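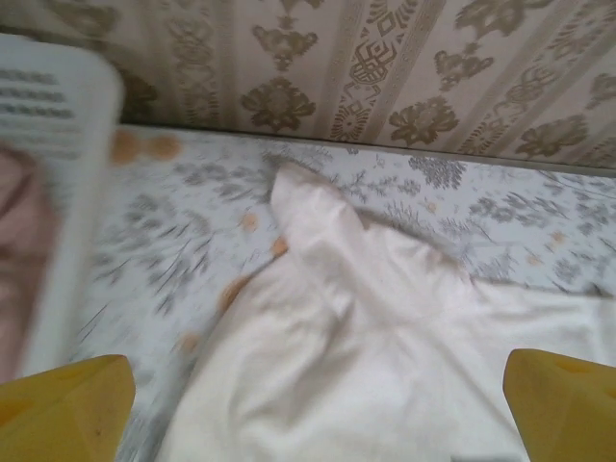 Laundry is where the money goes, according to Amber Ellwood, and she wishes it went somewhere more glamorous. Her team at Plusside has 668 recorded attempts at picking up cloth from beds, and wants plenty more before the model learns anything worth bragging about. White cloth on a pale printed sheet is the current headache -- a crease and a sprig of gray leaves can look much alike to software. Rogério Xavier did 11 takes before lunch. His own bed, he admits, is unmade.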